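Resetting the kitchen cell

December 8, 2025

I spent the evening on the simulated kitchen cell. Wonmont, my task runner, had logged 500 episodes since August and 128 aborts, most of them with the arm near the upper cabinet. I re-zeroed the wrist joint, lowered the approach speed and reloaded the collision meshes for the bowl and the dish under it. Colm Noonan suggested checking the finger pad friction too. I left that at the old value for now. 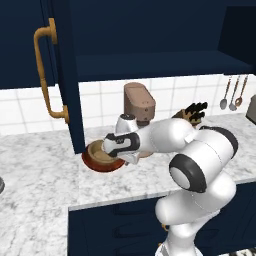
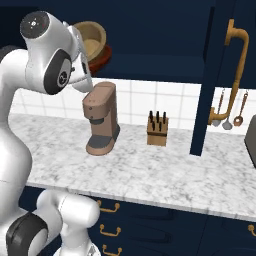

Simulator renders, arm at the counter and near the coffee maker.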